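A biblioteca de Vallatley vai deixar de cobrar multas (e eu devo-lhes um livro)

Confesso já: tenho em casa um romance que devia ter devolvido em março. Por isso, quando soube que a biblioteca municipal de Vallatley vai acabar com as multas por atraso a partir de agosto, fiquei contente por razões um bocadinho egoístas. Acabaram-se os cêntimos por dia, acabaram-se as cartinhas com aquele tom de professora zangada!

A proposta foi aprovada na quinta-feira à noite, numa reunião que se arrastou até às onze (eu saí a meio para comer uma sopa e, quando voltei, ainda estavam no mesmo ponto). Segundo a directora, Celeste Escobar, há 98 leitores com o cartão bloqueado por dívidas antigas, e muitos deles são miúdos. «Um rapaz de 13 anos não volta cá se tiver de pedir dinheiro à mãe para pagar um atraso», disse ela, e ouviu-se um burburinho de aprovação na sala.

Em compensação, quem ficar com um livro mais de 18 semanas terá de pagar a sua substituição. Parece-me justo — e já fui ver onde pus o meu.

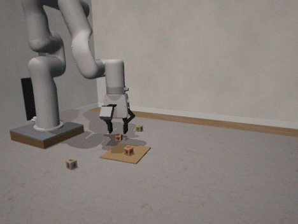 Nem toda a gente gostou. Kaja Juška, que tem a livraria Kütt mesmo em frente, acha que sem multas as novidades vão passar meses esquecidas em mesas de cabeceira. Contou que esteve em lista de espera por um livro de receitas desde o Natal e que acabou por encomendá-lo para a própria loja. Percebo-a, eu também já desesperei à espera de um policial que alguém levou para férias.

As contas também vieram à baila. No ano passado, as multas renderam 3,000 euros, dinheiro que servia sobretudo para restaurar lombadas e comprar fita adesiva (gasta-se imensa fita adesiva numa biblioteca, fiquei a saber). A câmara promete cobrir a diferença durante o primeiro ano, e depois logo se vê.

O pólo de Greseck entra no novo regime ao mesmo tempo, com uma caixa de devoluções à porta, aberta dia e noite. Os cartões bloqueados são reactivados sem ser preciso pedir nada, mas convém passar pelo balcão para confirmar a morada.

Eu passo lá no sábado de manhã, com o romance debaixo do braço. Faltam-me quarenta páginas, vou ver se as leio até lá.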